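Quick one tonight, dinner's in the oven and I've got maybe 14 minutes.

So the choir thing. We sang at Makhubela Hall on Saturday and I'm still hoarse. Eleven songs, which was three too many, and the second half dragged a bit. Rosário had us doing the Portuguese one from memory and I mumbled most of verse two. Sorry Rosário. The altos carried it – they always do.

Parking was a nightmare. Went round the block twice, ended up outside the bakery and walked back in the rain with my folder up my jumper. Folder survived. Hair didn't.

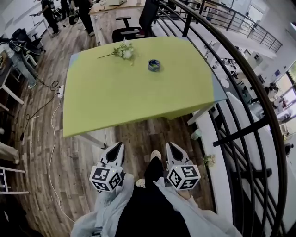
Anyway the new piece. Armindo Gouveia wrote the arrangement and it's lovely but the tenor line sits so high, poor fellas. We only got the sheet music in July and half of us were away. Bar 17 still falls apart every single time. I've coloured mine in with highlighter and it dosen't help.

154 tickets sold though! Best we've done. My sister came, said she could hear me, didn't say if that was good.

No rehearsal this week, then back to it for the Christmas program. Need to find my black skirt, and a pair of shoes that don't squeak on the risers. If anyone has a spare copy of the carol book (the green one, not the old one with pages missing) let me know, mine's gone walkabout.

Oven's beeping. More on the weekend – maybe recordings if I can work out how to get them off my phone.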